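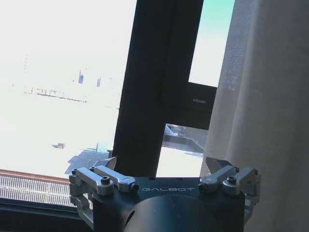 Bonedach recording kit: two months of curtain data

I've been putting off this review until I had a full task set behind me, and now I do: 700 recorded episodes of a two-armed robot opening and closing curtains, all captured and sorted with the Bonedach kit. I love this thing. I have complaints too, and I'll get to them, but I haven't enjoyed collecting data this much in years.

What you get is a recording box, a pair of hand controllers for driving the arms, a foot pedal, and the software. You supply the robot and the cameras. Ours sends one head view and the wrist views, plus joint positions and gripper opening, and Bonedach lines them all up on one clock. Setup took me an afternoon, most of it spent routing cables so they wouldn't snag when an arm goes up high. On the Dulton recorder we used before, I'd find out at the end of a session that a wrist stream had been running late the whole time. Bonedach puts up a yellow bar the moment a stream slips, and you can stop right there and start the episode again.

The pedal is my favorite part! Tap once to start, tap again to save, hold to throw the episode away. Your hands stay on the controllers, and that matters so much with cloth. If you let go of a controller to reach for a keyboard, the arm shifts a little, the fabric swings, and your nice clean ending has a wobble in it that the policy will happily learn.

Curtains turned out to be a great test. A box is where you left it, but a curtain hangs a bit differently each time, and the fingers have to find an edge in the folds. We wanted plenty of variety in where the grasp happens, and the kit's tagging made that easy - you set up short labels ahead of time (edge, mid-fold, missed grasp, regrasp) and click them on with a thumb button while you drive. 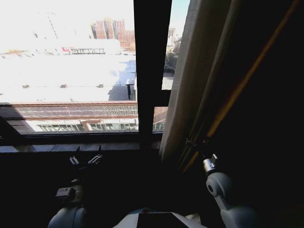

Right gripper on the edge of the dark curtain, seen from the head camera.

Light is the other reason I like windows as a task. With daylight behind the glass, the head view blows out and everything under the sill goes almost black. Bonedach lets you lock exposure per camera or leave it floating, and it writes the choice into each episode. I recorded both ways. When I trained on the mix, I could split the results by exposure setting in one click, something I used to do with a spreadsheet and a lot of muttering.
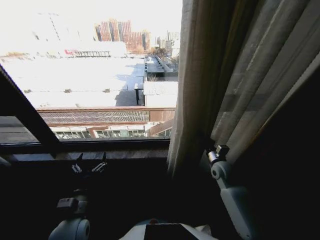

Playback is quick as well. You scrub all the streams together, trim the dead time at either end, and mark an episode good or bad. I got to where I could review 17 episodes over a cup of coffee. The export went straight into our training code after I renamed two fields.

Now the complaints. The controllers are heavy, and after an hour my wrists know it. The search box only matches whole labels, so "fold" won't find "mid-fold" (please fix this!). And the manual's section on two-arm setups is one page long, with a diagram of a one-arm setup.

Storage fills up faster than you'd think, so get the bigger drive. We have 3,000 episodes planned for the next round, with blinds and a sliding door added, and I've already ordered a second pedal for the other station.

Rating: 8 out of 10, and I'd go to 9 for lighter controllers.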